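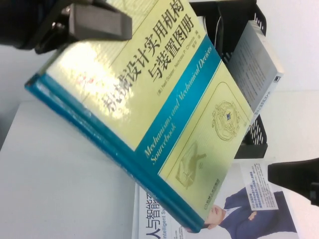
Part 3: Loading the desk basket

Right, you've wiped the table down and worked out where the basket is going to live (if you skipped Part 2, go back and do that first, it only takes a minute). Now for the part I like, putting the books in.

I wrote this for the Grostwood reading desks at Jonstead, the ones with the white tops, but it'll do just as well at home. The basket is the plain black plastic one with the open mesh panels. We've tried wire ones and a very handsome timber one that Wenceslao Palacios brought back from a clearance sale, and I keep going back to the plastic. It's light, you can hose it, and the holes let you see whether somebody's stuffed a banana down the back.

What you'll need

The basket, empty.
The books that belong to that desk. Check the desk list, don't guess.
The current magazine, if the desk gets one.
A dry microfibre cloth.
A 30 cm ruler, for step 2.
A bookend or a spare thick book, for days when the basket isn't full.

Before you start

Sort the books on the table, not in the basket. I know it's tempting to drop them in as they come off the trolley and shuffle them later, but you'll end up taking half of them out again and the corners cop it every time.

Put the thick hardcovers in one pile and the thin stuff in another. At our engineering desk the big one is the Chinese edition of the Mechanisms and Mechanical Devices Sourcebook, the Sclater and Chironis one, with the teal band across the cover. It gets used constantly, and if it goes in badly everything else in the basket goes in badly too. So most of what follows is really written with that book in mind. If your desk has a different fat favourite (the gardening desk has an enormous thing on pruning), just read that instead.

Loading the basket

1. Set the basket down with its front rim towards the reader's chair. If you're left-handed you'll want to put it the other way about while you load. Fine, but turn it round again before you go.

2. Check it's clear of the table edge. I leave 5 cm at the very least, measured with the ruler, from the nearest edge of the tabletop to the foot of the basket. A loaded basket sitting right on the edge looks stable until somebody leans over it for the lamp switch.

3. Give the inside a quick go with the cloth. Grit collects in the bottom corners and works its way into the lower edges of the covers. White covers show it worst.

4. Stand the first hardcover at one end, upright, against the inside of the basket. Spine direction is up to whoever runs your desk. At Jonstead we go spines facing the reader where they fit that way, but a basket isn't a bookcase and I'm not going to come round and check.

5. Add the thinner books next to it, one at a time. Hold the standing books back with the flat of one hand while you lower the next one in with the other. Don't use the new book as a wedge to shove the rest along. That's how dust jackets get torn, and I've torn two myself so I do know.

6. Leave the space for the thick book till last. You want a gap a bit wider than the book. If you have to push, take a thin book out and find it another desk.

7. Tilt the thick book to get it in. Rest its lower corner inside the front rim, keep hold of the top edge, and bring it upright slowly so the weight comes down on the bottom edge and doesn't land on that one corner. It feels fussy the first couple of times and then you stop thinking about it.

8. Run a finger along the tops. Everything should be standing more or less straight, with a little lean allowed at the ends. If the whole row is slumping to one side, pop the bookend in and straighten up.

Caution: keep your fingers out of the mesh while you're lowering anything heavy. The holes are exactly the wrong size.

Note: if the basket flexes when you press on the side, it's overloaded. Baskets don't usually break, they bow, and once they've bowed they never sit flat again. We have one at the Bozsik annexe that rocks like a boat. It's been demoted to holding umbrellas.

Getting a book out again

People treat this as obvious, and then they hook a finger over the top of the spine and yank. Please don't! The top of the spine is the weakest bit of a hardcover, and on a heavy book it'll go in a season.

1. Steady the basket with your free hand. An empty-ish basket will come up off the table with the book if the fit is snug.

2. Take hold of the book by the top edge, boards and pages together, well away from the spine cap.

3. Lift straight up till it's partway clear, then tip it towards you on the diagonal. Its lower corner can rest by the front rim for a second while you change your grip. With a book that size you'll be glad of the rest.

4. Get your other hand under the bottom edge before you take it clear of the basket.

5. Close up the gap. Slide the neighbours in gently or put the bookend where the book was. Books left leaning overnight warp, and in our summers (December in that reading room is no joke) they warp fast.

The magazine spot

Magazines don't go in the basket. They're too floppy, they slide down between the hardcovers, and then next month somebody finds a copy folded in half at the bottom. Lay the current one flat on the table in front of the basket. On our desk it's Intelligent Systems, and it lives there full time. It doesn't matter which way round it lies, people spin it to suit themselves. 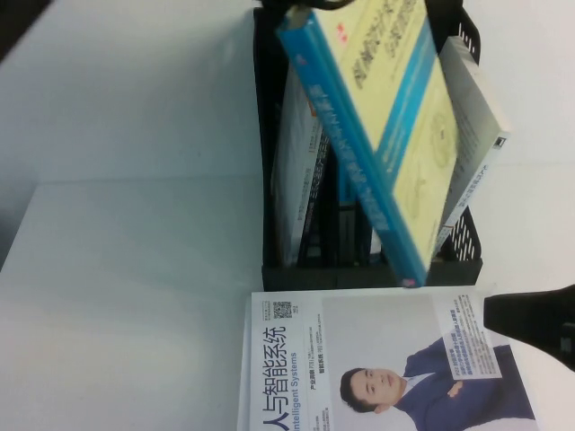
Finding the right place for each book

I get asked about order more than anything else, usually by new people who've come from a proper library and want a system. There isn't much of one. Leonie Zaugg tried alphabetical on the language desks and gave up by Friday, and I tried sorting by height, which looked lovely and lasted until the first reader sat down.

What works for me:

Thick books get an easy grab. Keep them where you can tilt them out without knocking a neighbour's cover.

Dark spines go next to something pale. A clump of dark ones packed together in the middle is hard to read in the late afternoon, and you'll have readers pulling out three to find one. If you've got pale covers, use them to break up the row. On the engineering desk I tend to put the white ones out towards the ends and let the dark ones have the middle, which goes against my own advice, but I know those books by feel by now.

Nothing goes on top of the row. Not a notebook, not a phone, not the magazine.

If a book keeps coming back to the wrong place, let it stay there. The readers are telling you something.

Where the basket shouldn't go

Keep it out from under the strong lamps if you can. Glossy covers throw the light straight back at you and you can't read the title without ducking your head about. Shifting the basket a hand's width sideways generally sorts it.

Keep it off the Jorkby side tables altogether. I like those tables, I've got one at home, but they've got a lip round the top and the basket straddles it. It'll hold for a while and then you'll hear it go.

Don't put it on the floor either, even just for a minute while you wipe the table. You'll forget, and someone will find it with their shin.

Weekly check

This takes about 4 minutes a desk once you've got the hang of it. I do mine with a cup of tea parked safely on the windowsill.

1. Take every book out and lay them down flat on a clean bit of table. Never stack higher than you could carry in one go.

2. Turn the basket over and tap it. You'll get paper slips, pencil shavings, now and then a coin.

3. Wipe the mesh. For the small holes, a dry pastry brush beats any cloth. Wenceslao swears by an old toothbrush but I find it flicks.

4. Look over the lower corners of the hardcovers. A bit of rounding is normal wear. If you can see bare board, put the book aside for mending and pencil it on the desk list.

5. Check the magazine is still the current one. Old issues go to the store cupboard on the shelf marked 36, not in the recycling.

6. Reload, starting again from step 4 of Loading the basket.

If something's not right

The basket slides when you pull a book out: the feet are dusty or the tabletop is. Wipe both. If it still slides, a strip of rubber drawer liner underneath will fix it.

The thick book won't stand upright: check for a slip of paper or a pencil trapped beneath it before you blame the book.

The row leans no matter what you do: there's too much spare room. Add a book or use the bookend.

A cover sticks to the one beside it: don't peel. Ease them apart from the top with the ruler, slowly, and leave the two of them out to air before they go back.

Part 4 covers the desk list and how to fill in the loan slips.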